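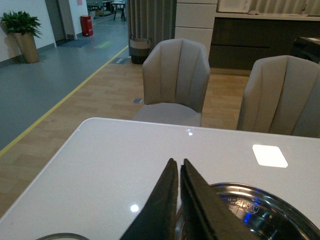
The dining table at Teresa Pawlak's, with the steel lid on it and the upholstered chairs behind.

Home Interviews Recipes Small Rooms Archive Contact

We use cookies to remember your settings and to see which pages are read. Accept / Manage

Cooking at the table

Teresa Pawlak stopped cooking in her kitchen in April of last year. The kitchen is still there, at the back of the house in Bostby, with a hob and an oven that both work. She washes up in it and keeps the fridge in it. Most of the actual cooking now happens in an electric pot on the dining table.

"It started when the hob was out for a fortnight," she says. "I had the pot in a cupboard and I thought, well, we'll manage. Then the man came and fixed the hob and I didn't go back to it much."

She writes a column of one-pot meals for the Kikedeo food newsletter, and has kept a numbered notebook of everything she has tried in it. She was on number 593 when we spoke. Some of those are the same soup with a different amount of water.

I asked her first about the table, which is pale and very shiny, with rounded corners. She bought it from Breraline, a furniture shop on the Ross road, before she had any idea of cooking on it.

"I wanted something I could wipe," she says. "I'd had an oiled one before and every glass left a ring. The trouble with a shiny one is that it shows you every crumb. Under the ceiling light you see all of it. So you wipe it more often, and I suppose that means it's cleaner."

She doesn't stand the pot on the table without a mat when it is on. She uses a cork one, and takes it away when the pot has cooled. The lid goes straight on the table only if it is cold. When it has been on the pot she turns it over onto a folded tea towel, as otherwise the water runs off the rim and makes a puddle that finds its way to somebody's sleeve.

The chairs were the bigger worry. They are light grey, padded, with tall backs stitched into upright channels, and she admits that they were chosen for looks.

"Everyone said you can't have those with food. You can, but you have to hoover down the grooves. I do it with the thin nozzle. Rice is the worst. Rice gets in there and goes hard and then it's like picking out gravel."

When she is cooking anything that spits she pulls the nearest chairs back from the table. She does not fry in the pot if she can help it. Onions are softened slowly with the lid on, and meat is browned on the hob, one of the few jobs the kitchen has kept.

I asked what people get wrong when they first cook like this.

"They fill it too full. They look at it empty and it looks enormous, then they put in the potatoes and the stock and it's up to the rim before they've started. I leave a good hand's width at the top. And they turn the knob all the way up and walk off. It's a small pot. It boils quicker than you think and then it's all over the table."
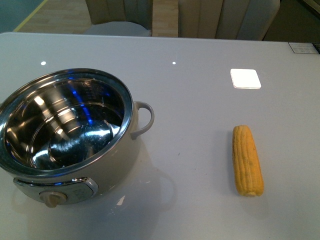
Corn is what she makes most in summer. She used to boil it in plain salted water and now uses half milk, with a spoonful of butter, and turns the heat down as soon as it begins to move. She likes the ears whole if they will go in, and snaps them in two over the sink if they won't. The husks and silk come off in the kitchen as well.

"Don't do it at the table. The silk sticks to everything. I did it once in here and I was finding it in the curtain for weeks."

The milk and butter are not thrown away. She cuts the kernels from any ears left over, drops the bare cobs back into the liquid with a potato and a leek, and lets it go for 50 minutes. Then the cobs come out and the kernels go in at the end. This is number 12 in the notebook and she says she has not improved on it.

Her rule on salt is to leave it until late, as the liquid cooks down and what tasted right at the start will be too much. She is less strict on most other things. She has no view on garlic. She thinks stock cubes are fine and is tired of being written to about them.

Cleaning the pot takes her a few minutes. She lets it cool, puts in warm water and a drop of washing-up liquid, and leaves it until everyone has finished eating. The outside gets a damp cloth and nothing more. Steel marks easily, she says, and she has given up minding about scratches on the inside, though she will not have a metal spoon used in it. If there is a white bloom on the bottom she wipes it with a little vinegar.

Storage took her longer to sort out. At first the pot, the lid, the mat and the ladle all went back to the kitchen after every meal, and she found she was making 3 trips each way.

"Now the cloths and the mat live in this room. It sounds like nothing, but if I had to go and fetch them I'd put the oven on instead."

The flex is the part she still dislikes. She won't run one across a walkway, and if there are children at the table she has them sit on the other side. She has thought about moving the table and decided against it.

The newsletter goes to 2000 readers, and a fair number write back. Most want to know whether a recipe will work in a different pot. Her answer is usually yes, with more watching the first time. One reader asked if she missed the oven.

"I miss roast potatoes," she says. "So I make roast potatoes. I haven't signed anything."

She was planning a barley and mushroom dish when I left, and had already decided it needed less barley than last time.

Last updated: June 13, 2021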